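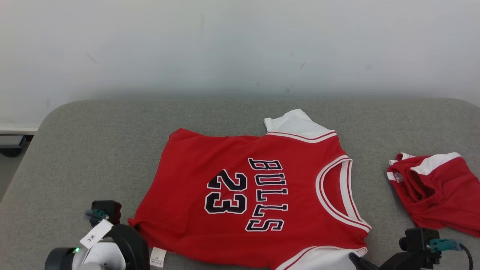 Laundry & Stains > Clothing Care

How do I get a musty smell out of an old mesh jersey?

Picked one up at a yard sale in Istville and it smells like a basement. I've washed it twice with regular detergent - no luck. Help!

Qusai Bitar
Soak it in cold water with a cup of white vinegar for an hour, then wash as usual. Turn it inside out first so the lettering doesn't rub.

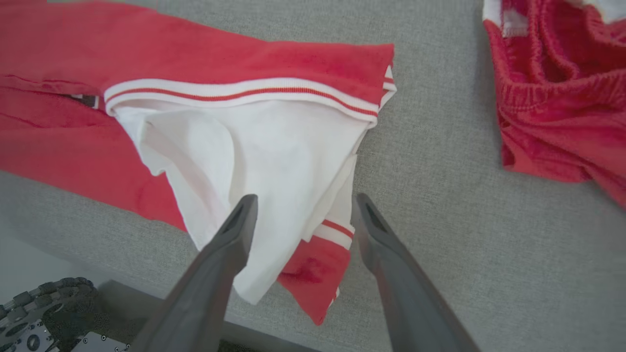 Skip the dryer too, I hang mine on the porch overnight and that gets the rest.

Arnel Galang
baking soda. worked for me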